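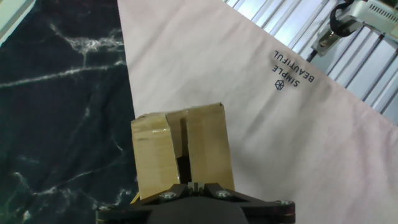 Cardboard box, open end, flaps partly folded.

Notebook, July, Sunday

Memoir excerpt tracker, day 5. Worked from 9:30, Tanveer on for the afternoon.

Goal for today was to finish hand-coding the news stories on the Levard book (ex-chief of staff, the marriage chapter) and see whether the matcher can group stories that come from the same excerpt. Newspapers mostly rewrite the magazine's version, so the wording drifts but the quotes stay put.

Sample is 1,000 stories out of the 3,000 pulled. Khôi wanted the full set. Not doing that by hand.

Matcher, first pass: whole-text comparison. Bad. It put a Ludcombe mayoral race story in with the memoir group, apparently on the strength of the boilerplate at the bottom ("sign up for our newsletter" etc.). Stripped the footers and reran. Mayoral story gone, but 36 real ones dropped out too, all short items under four paragraphs.

Second pass: quotes only. Much better. Most of the short items came back. Still fails where an outlet paraphrases the line about the husband's late-night posting and never quotes it. Bình says try names plus one quoted phrase. Will set that up in Fesamix tomorrow, the config is in the shared folder under geum_test (old name, leave it, the scripts point to it).

Coding notes:
- "Former aide" and "former adviser" are going in as the same role. Sang disagrees, wants to keep them apart for the title-inflation question. Left a column for it.
- If the spouse is only named in the headline, code as named.
- Opinion columns stay out, even when they break a new quote. Moved two.
- Publisher statements count as a response. A spokesman declining to comment does not.

Tanveer and I both coded the same batch after lunch. We split mainly on tone, "critical" against "neutral". The codebook wording is too loose there. Vinzenz wrote that section, ask him what he meant by "framing verb".

To do: rewrite tone section, names-plus-quote run, send Sang the role column. Check why the evening pull stopped at 6.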